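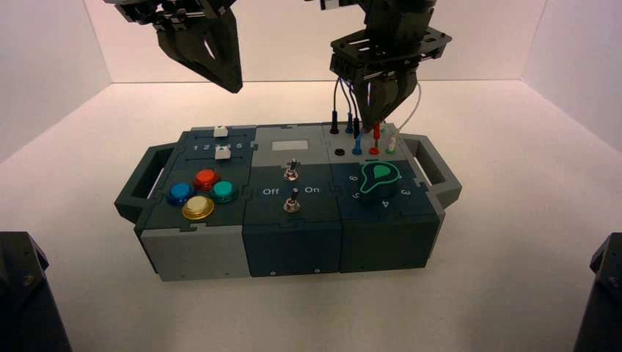 읽는 시간 3분

집 보러 다니는 얘기를 계속 써달라는 댓글이 있어서 오늘은 좀 길게 써볼게요. 지난번에 "이제 진짜 계약한다!"고 큰소리쳐 놓고 소식이 없었죠. 네, 아직 계약 못 했어요ㅠㅠ 대신 하자 점검이라는 걸 처음 해봤는데 이게 생각보다 할 말이 많더라고요.

지금 보고 있는 집은 코우베크(Koubek) 거리 안쪽에 있는 오래된 연립이에요. 3층이고 엘리베이터는 없어요. 처음 봤을 때는 햇빛이 너무 좋아서 부엌이고 욕실이고 눈에 하나도 안 들어왔거든요. 창문 앞에 서서 여기 책상 놓고 저기 화분 놓고... 혼자 이사까지 다 끝냈죠 뭐. 그런데 중개를 맡은 실비아 무린 씨가 계약금 넣기 전에 점검을 한번 받아보라고 하시는 거예요. 중개하시는 분이 먼저 그런 말을 하니까 좀 놀랐어요. 빨리 도장 찍으라고 할 줄 알았는데!

그래서 소개받은 분이 달리보르 브라베츠 씨예요. 오메티라는 작은 점검 업체에서 나오셨고, 비용은 200유로였어요. 솔직한 심정으로는 아까웠어요. 그 돈이면 커튼을 다는데 싶고. 근데 이분이 신발 벗고 들어오시자마자 바닥에 엎드리시더니 한참을 안 일어나시더라고요. 거실 바닥이 창 쪽으로 살짝 기울었대요. 저는 그 집에 두 번이나 가서 그 바닥 위를 왔다 갔다 했는데 전혀 몰랐고요.

나온 것들을 적어보면 이래요. 욕실 환풍기가 돌기는 도는데 공기를 거의 못 빼고, 작은방 창틀 아래쪽에 예전에 물이 샌 자국이 있고, 보일러는 연식이 꽤 됐는데 관리 기록이 없대요. 바닥 기울기는 이 연식 건물이면 흔한 정도라고 하셨어요. 제일 걱정해야 할 건 창틀이라고, 비가 제대로 오는 날 다시 한번 가보라고 하셔서 지금 매일 일기예보만 보고 있습니다. 이럴 때는 또 비가 안 와요.

보고서를 받고 나서 집주인 쪽에 수리를 해주든지 가격을 좀 빼주든지 해달라고 얘기를 넣었어요. 저는 이런 말 진짜 못 하거든요. 시장에서도 부르는 대로 다 내는 사람이라... 실비아 씨가 대신 전해주셔서 살았어요. 며칠 있다가 1,000유로를 깎아주겠다는 답이 왔는데, 창틀 견적을 아직 못 받아서 그게 많은 건지 적은 건지 모르겠어요. 혹시 창틀 교체해 보신 분 계시면 댓글로 얼마 드셨는지 좀 알려주세요. 나무 창이고 작은방 하나예요.

마함한테 얘기했더니 자기는 작년 10월에 이사하면서 점검을 건너뛰었다가 겨울 내내 고생했다고, 무조건 견적부터 받고 대답하래요. 반대로 저희 이모는 그렇게 재다가 집 놓친다고 전화하실 때마다 혼내시고요. 둘 다 맞는 말 같아서 더 어려워요. 저는 원래 마지막에 들은 말에 넘어가는 편이라 요즘은 이모 전화를 저녁에 안 받고 있어요ㅋㅋ

그래도 점검할 때 옆에 따라다닌 건 잘한 것 같아요. 보고서만 받았으면 "환기 불량" 네 글자 보고 그런가 보다 했을 텐데, 환풍기에 휴지 한 장 대보니까 안 붙고 툭 떨어지는 걸 직접 봤거든요. 그 뒤로 지금 사는 집 환풍기에도 대봤는데 여기도 떨어져요. 몇 년을 이러고 살았네요 저.

점검 받으실 분들은 낮에, 가능하면 짐이 좀 빠진 상태일 때 가세요. 저희는 작은방에 옷장이 그대로 있어서 그 뒤쪽 벽을 못 봤어요. 옷장은 집주인이 다음 주에 치워준다고 해서 그때 다시 가보기로 했고요. 보일러 서류도 찾아보겠다고는 하셨는데 아직 연락이 없네요.

창틀 견적 나오면 금액이랑 같이 다시 올릴게요. 아, 그리고 화분은 벌써 하나 샀어요.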